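Wednesday, April 20, 2022
By a staff writer

Osvaldo Brito has spent four years trying to get a machine to clear a kitchen counter. Asked how close he is, he says he would trust it with a plate.

Brito runs the household tasks group at Dutell, a small company on the second floor of a former shoe warehouse in Biltomham. Most of its work happens in simulation. A kitchen is built on the computer, a robot arm is put in it, and the arm is told to do something a ten-year-old could do before school. The group tries a chore thousands of times that way before anyone risks a real dish.

"People ask me at parties when they can buy one," he said. "I ask them what they want it to do. They always say the kitchen. So I ask which part of the kitchen, and then the conversation gets long."

The part he works on is tidying up after a meal. Dutell divides the job into small requests: pick up the cup, move the plate, put the pen somewhere that isn't near the food. Each one is scored as done or not done, with no partial credit. Brito said the scoring was his idea and that it made him unpopular for a while.

"If the cup gets to the sink and the coffee is on the floor, you did not move the cup," he said. "Before, we used to give half a point for that. I have kids. I know what half a point looks like."

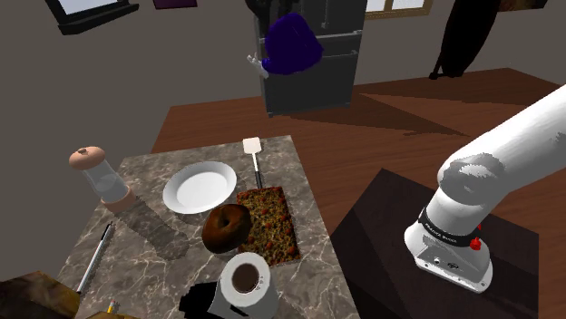

The messier the counter, the more useful the test, he said. For the first year the group practiced on one object at a time, on a bare surface, and the numbers looked wonderful. Lifting a single plate worked 100 times out of 100. Then a second object was added next to the first, and a third leaning on something, and the numbers fell.

"A clean counter tells you the motors work," Brito said. "A real counter has breakfast on it and somebody's homework. The pencil is the problem. It's thin, it rolls, and it's always lying where you want to put your fingers."

The group's latest round covered 3,095 attempts at counter chores. The arm finished 68 percent of them. On hard, round-sided things such as cups and grinders it did better, at 85 percent. Food brought the average down. Brito said bread was fine as long as it was crusty. Anything in a tray had to stay level the whole way across, and anything cut up small was, for now, left where it was.

He doesn't consider 68 percent good. A dishwasher that cleaned two plates out of three would go back to the store, he pointed out, and a dishwasher costs much less than an arm.

Speed is the other complaint. A person clears a counter like the ones in Dutell's tests in a couple of minutes, mostly while thinking about something else. The arm takes almost 20. Part of that is caution, which can be turned down, and the group has tried turning it down. "We got faster and we got worse," Brito said. "At some point you are just knocking things over in a hurry."

He was more cheerful about shop work. Before Dutell he spent six years at Garham, which packs spare parts for garden equipment, and he said the difference was plain from the first day. On a packing line the boxes are the same size, the table stays put and the lights never change. Somebody will pay to have the floor marked and the bins bolted down. "Nobody bolts down their kitchen," he said.

Even there he would not promise much. Moving sealed cartons from a belt to a pallet is a solved job, in his view. Reaching into a bin of mixed parts and getting out one gasket without bringing along its neighbors is close. Untangling a cord is far away, and he laughed when asked about folding a fitted sheet.
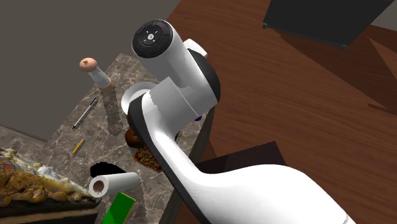 Zabala, reached by phone, thinks the whole approach is too gentle. The rendered kitchens are tidy in ways real ones never are, in Zabala's view, and an arm that has learned on them gets a shock the first time it meets grease. A score from a simulator should be read as the best day the machine will ever have. Zabala would rather see ten bad attempts in a real apartment than a thousand good ones on a screen.

Brito has heard this before and agrees with some of it. Grease is not in the model. Neither are crumbs that stick or a wet plate that slides. What the simulator gives him, he said, is the chance to fail cheaply and to run the same failure again with one thing changed. When the arm kept bumping a grinder on its way to a plate last fall, the group moved the grinder a little at a time until they understood that the wrist was the trouble. Doing that by hand would have taken weeks.

The plan is to put the same chores on a physical arm in August, in a rented kitchen two blocks from the office. The first list is short: cups, plates, a spatula, a roll of paper towels. Food comes later. Brito expects the score to drop when they make the move and has told his managers so in writing.

As for his own kitchen, he still clears it himself after dinner. His daughter dries.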